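Filed under: Sim Lab / Notebook / Faults

June 2020

Bad afternoon with the Pelter arm in the simulated flat. I'd set it going on the usual fetch-and-place job and at step 654 the planner simply stopped answering (no error, no warning, nothing in the log!) while the arm carried on with its last velocity command. On the real one that's a safety matter, so I'm writing it up properly.

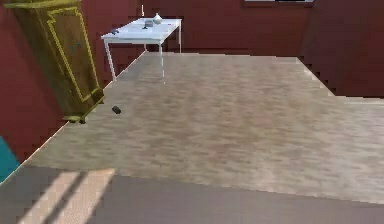

Render: Britta Nolte, Prira sim lab

I've marked the small dark thing on the floor near the cabinet as "unknown" in the log, as I can't tell from the render what it is. Tatsuya reckons the Rezende planner choked on an object with no label. Could be! I ran it again with that object deleted and got the same hang, nearly four seconds of it, so I'm not convinced. My money's on the watchdog. It's meant to cut the motors after 2 missed replies and it never fired.

Next lot of runs uses the view across to the fridge and the table with the green chairs, which gives the planner a lot more to avoid.

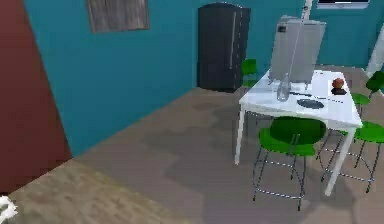

To do before anyone touches the real arm

- Watchdog on its own thread (me)
- Check the Wokano stop button cuts the velocity command too (Tatsuya)
- Hardware stays switched off till both are done, please!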